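Trade Notes > Packaging > Interviews

Why the flute runs the way it does: a talk with Roman Duda

Filed under: Board grades, Small shippers, Q&A

Roman Duda has specified corrugated board for 18 years, first at the Belmonte mill and now at Sonis, where he tests boxes for companies too small to own a compression tester. Most of his clients ship ceramics, lamps or machine parts. Most of them, he says, choose the wrong board for the same reason.

"They buy by thickness. They pinch the sheet and if it feels thick they're happy. Thickness matters for stacking, but you have to ask what the liner is doing as well."

A single-wall sheet has 2 liners with a fluted medium glued between them. The flutes act as short columns when the box stands upright, so their direction decides how much load the side panels carry. Turn the flutes sideways and the panel buckles much sooner.

"I had a customer, Urnorent, who rotated the blank on the sheet to get one more box out of it," Duda says. "The saving was real. Then the bottom layer of every pallet started to bulge. We rotated it back and the bulge went away."

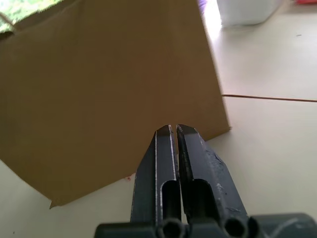

Humidity is the second subject he returns to. Board takes up moisture from the air and loses stiffness as it does, and a box that passes in a conditioned lab in the morning can behave differently after a night on an open dock. Duda conditions all samples before testing and will not quote a result without the humidity written next to it.

"People send me a number from a supplier and ask if it's good. I ask what the air was like. Usually they don't know, so I can't use the number."

He is also skeptical of recycled content as a measure of quality in either direction. Fibers shorten each time they are pulped, which lowers strength, but a mill can compensate with heavier liners or starch. "Test the sheet you're going to buy," he says. "The percentage printed in the brochure tells you where the fiber came from."

For small shippers he suggests a plain procedure: load 4 boxes with the actual product, stack them for the time they will spend in the warehouse, and measure the height of the bottom one before and after. Wotell, a lamp maker, did this in June and moved up one liner grade on its largest carton only – the rest stayed as they were.

Asked about tape, Duda was brief. "Center seam, both ends, down the panel far enough to hold. If the flaps don't meet, fix the box first."

He is now working on hand holes, which remove material from the panels that carry the load. His early results favor placing them slightly below the usual height, but he wants a second set of samples before he publishes the figures.

We use cookies to remember your preferences and measure site traffic. Accept | Manage settings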